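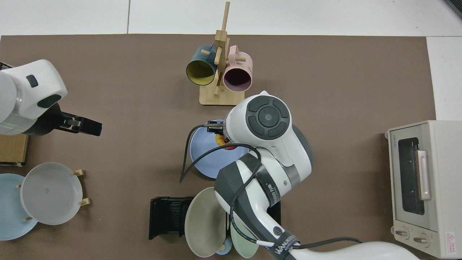

According to Šimkus, most of the failures her group saw on a two-arm cell came from the cables and not from the policy, and she asked us whether we had separated these two causes. We had not done it in the first version of this work. The present section describes how the cell at Priltcombe is set up and looked after, so that the later results can be read with this in mind.

Figure 1. The tabletop cell with both arms over the work mat. The fruit lies on the light blue plate, under the gripper of the central arm. The mug tree is behind the plate and the toaster oven is on the right.

3.2 Setup and maintenance of the cell

The 2 arms share one work mat, and each arm ends in a black gripper. The kitchen objects are put back to their marked start positions before every session. We treat the mat as part of the calibration: if it moves, the hand-eye calibration is repeated for both arms.

The gripper cable of the central arm hangs in a loop down to the mat. The length of this loop is a compromise. A short loop pulls on the connector when the wrist turns far, and a long loop can catch the rim of a plate. We set it by hand with the wrist at its joint limit and then fix the cable with tape on the arm. The tape is inspected every 20 sessions and changed when an edge lifts.

Gripper fingers are replaced after 2000 grasps — earlier if the closing width has drifted. After each replacement the zero position is recorded again, and the operator writes the old and new values in the maintenance log. In February we lost several sessions because this step was skipped on one arm. These sessions are excluded from Table 4.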